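Trusomura two-finger gripper: review after a month on the bench

I bought the Trusomura gripper in June to replace the one that came with my arm. The old one had metal jaws with thin rubber pads glued on, and the pads kept coming off. I wanted something lighter, with fingers I could swap when they wore out, and with a wrist camera mount that didn't need a bracket of its own. The Trusomura has all of that and costs a good deal less than the Roltusari, which was the other one on my list.

I have used both now, as Babatunde Adeyemi lent me his Roltusari for a fortnight, so there is a comparison further down.

What you get

The kit comes as a servo housing, two moulded plastic fingers, a camera plate, a bag of screws and a cable. There is a printed sheet with the wiring on one side and the assembly on the other. It took me an evening to put together, most of it spent on the camera plate, where the screws go in at an awkward angle and one of the holes needed clearing out before it would take a thread.

The fingers are flat plates with raised tabs along the inner edge. They bolt on from the face, so you can change one without taking the housing apart. Mine are turquoise. You can also order them in grey.

Setting up

I run it from a Cledunau controller, which is not on the list of supported boards but works if you set the servo range by hand. The sheet gives a closing value that is too high. With it the fingers meet, keep pushing and the servo starts to whine. I dropped it by 5 and the noise stopped. Do this before you leave it running on its own.

The camera plate holds well. It looks straight down between the fingers, so whatever you are reaching for stays in view nearly all the way in, and the tips show up at the bottom of the picture. The one thing to watch is light. With a single lamp behind the arm you get big soft shadows over the bench, and my detection script sometimes took the edge of a shadow for the edge of a part. A second lamp on the other side mostly cured it.

Picking things up

My test was a plain one. I put a few things on the table, let the arm go for one of them, lifted it and set it down in a tray. I did 300 attempts in all, split over several evenings, with a bolt, a nut and a cup as the main targets.

The cup was the easiest. It is a bright pink, so the camera finds it at once, and the tabs on the fingers give enough grip to hold it by the side without squashing it. Most of the misses came when I had set it close to the wall, where one finger has very little space to get round the far side.
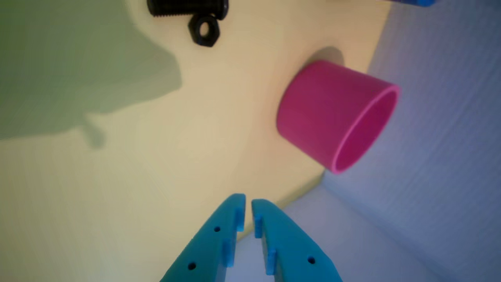

Small metal parts

The bolt was fine as long as the fingers came in across it. If they came in along its length it rolled and the arm closed on nothing. The nut was the hard one. Lying flat, it gives the fingertips very little to hold, and the tips are squared off, so they have to be almost touching the table before they close. I got 67 good lifts with the nut before I stopped working on the approach height, and most of those were in the last session, once I had brought the arm down a touch further.

When the nut and bolt are lying against each other the gripper tends to take both or neither. I don't blame the fingers for that. It needs better planning than I have written.

Against the Roltusari

The Roltusari is the better built of the two. The jaws stay parallel all the way through the travel, and it reports how hard it is gripping, where the Trusomura only tells you its position. On the nut it was clearly ahead, as its tips are narrower.

It is also heavier, and my arm noticed. I had to slow the shoulder joint down to stop it overshooting - a bigger arm would not care. The camera has to go on a separate bracket, and on mine the bracket hid part of one jaw. For cups and similar light things I could see no difference between them.

Wear and spares

After a month the tabs on one finger are a little rounded near the tip. It still grips. Spare fingers are sold in pairs from Bashir, who took 30 days to send mine, so order a set along with the gripper if you can. Teodoro Cabello has cut his own from flat sheet and says they hold up, but he left the tabs off and went back to glued pads, so I haven't tried it.

Would I buy it again?

Yes, for a small arm and light objects. If most of your work is nuts, washers and the like, save up for the Roltusari or be ready to file the tips down. I plan to try that next on the worn pair.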